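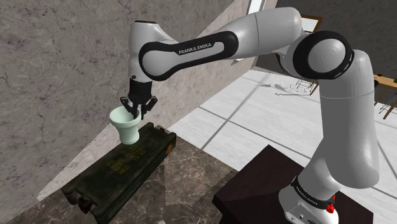 Mint green cup, olive green box

August 8, 2018

Quick one tonight, I have to be up at 6 and the laundry is still going. But I promised an update on the Great Downsizing so let me get it out before I lose the will.

We are down to 81 boxes. I know. I KNOW. When we signed the lease on the new place in January I told everybody we'd have the storage unit emptied by spring. It's August. The unit is still costing us every month and I still can't get to the back wall without climbing over my grandmother's sewing table.

So what happened this week. Saturday was kitchen stuff. Four hours, most of it spent on mugs. How does a family of three own that many mugs? I kept my two, Theo kept one, our daughter wanted all the rest "for her apartment" (she is eleven). We settled on a shoebox. One shoebox, whatever fits, lid has to close. She wrapped each one in a sock and got more in there than I would've thought possible.

That shoebox rule is the best thing to come out of this whole mess by the way. I've been using it on everyone. Theophilus Quartey, my dear husband, got one bin for cables. One. He stood in the driveway holding a printer cord for a printer we gave away in Ohio and he could not let it go. It's in the bin now. Fine. Lid closes.

Sunday was paper and paper is awful. Old tax stuff, school stuff, manuals for things we don't own, a whole folder of takeout menus. Shredded for an hour till the shredder got hot and quit on me, then just started a bag for the shred day at the bank. Found my mother's recipe for groundnut soup on the back of an electric bill so that stopped everything for a while. She didn't write down any amounts. Just "enough pepper" and an arrow pointing at nothing.

Things that went:

The bread machine. Used twice.
Both folding chairs with the bad hinge.
Curtains from the old house, wrong length for every window here.
The exercise bike - went to Edivaldo Fontes two doors down, who carried it home on his own and wouldn't let us help.
All the baby bathtub toys, which I thought would make me cry and didn't.

Things that did not go, even though they should of:

The sewing table. I don't sew. It's heavy, the drawer sticks, it has a burn mark from somebody's iron. It's staying.
Eleven years of Christmas cards. Next weekend. Maybe.

I sold some of it too. Listed the good stroller, the dresser and a lamp, and after a lot of "is this still available" and then silence, made $680 total, nearly all of it the dresser. That covers a few months of the unit and I'd rather not do the math on what we've paid already. Don't do it in the comments either please.

A few of you asked how I decide. I don't have a system, sorry. I tried one from a library book where you sort by category and hold everything and it took me a whole evening to do scarves. What works for me is a timer. 18 minutes, one box, no phone. When it goes off I have to tape the box or carry it to the car. If I stop to read something I lose, and I lose alot. But two or three rounds after dinner and there's a real dent by the end of the week.

Also label the SIDES of your boxes. Not the top. I labeled every single top back in Ohio with such nice handwriting and then we stacked them. There's one tower in there where I only know what's in the highest box (winter coats) and the rest could be anything. Theo thinks camping stuff. I think it's more cables.

Oh and for the person who asked about donation pickups - ours was booked out weeks, so I've just been driving things over myself, one trunk load on the way to work. Go early, the line gets long once school drop off is done. Keep the receipt if they give you one. I've lost two.

Next up is the garage shelf and then the towels. We have too many towels. If anyone local wants towels, clean, mostly blue, write me before Saturday and I'll leave a bag on the porch.

Ok the dryer just buzzed. Night all.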